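Search this site Enter keywords Search

STENSTEAD PUBLIC LIBRARY
Board of Trustees – Minutes of the Regular Meeting
7/15/26
Meeting Room 2, Odari Street Branch

The meeting was called to order by the Chair at 6:30 p.m. A quorum was present. The Library Director, the Branch Manager and the Recording Clerk also attended.

Approval of minutes. The minutes of the previous regular meeting were approved with one correction: under Building, "east entrance" should read "west entrance."

Public comment. A resident of the Ramanauskas Road neighborhood asked whether the book drop at the former bank building would be returned to service. The Director replied that the drop remains closed until the curb work is finished and that the town has not yet given a date. A second resident spoke in favor of longer Sunday hours.

Director's report. Circulation for the month was 2332 items, of which 688 were children's titles. The Director noted that large-print requests continue to be filled mainly through interlibrary loan and asked that the Board consider this when the collections budget is taken up. The new catalog terminals have been installed on the main floor. The old terminals will be offered to other town departments before disposal.

Lending of household and comfort items. The Board resumed discussion of the proposed "Library of Things" shelf, tabled at the last meeting. The Branch Manager presented a draft list of items for loan, including hand tools, cake pans, folding tables, board games and children's blankets. Trustees asked how fabric items would be cleaned between loans. The Branch Manager stated that each would be laundered on return and held for 48 hours before going back on the shelf.

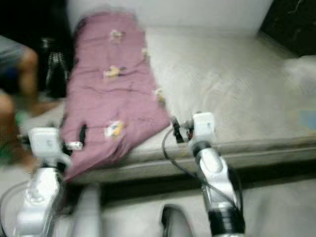 Children's blanket with cartoon patches, fabric items category.

One trustee questioned whether fabric items belong in the collection at all, given limited storage – the closet behind the circulation desk is already shared with program supplies. Another trustee observed that families hosting visiting relatives had asked for such items in the patron survey. After discussion, it was moved and seconded to approve the list for a trial period ending in December, with fabric items limited to one per household at a time. The motion carried, with one trustee opposed.

Building. The quote from Grolico for repair of the reading room windows was received. The Board found that it did not state whether the storm panels are included. The Director was directed to obtain a revised quote in writing. The water stain above the periodicals shelving has been painted over, and the roof drain has been cleared.

Policy review. The revised meeting room policy was given its second reading. The section on food was amended to permit covered drinks. The policy was adopted as amended by unanimous vote. The exhibit case policy was held over.

Correspondence. A letter was received from the Stenstead Garden Club requesting use of the front lawn for its plant sale. The request was approved, subject to proof of insurance.

New business. None.

The Board adjourned at 8:10 p.m. The draft exhibit case policy will be sent to trustees with the next agenda packet.

Respectfully submitted,
Recording Clerk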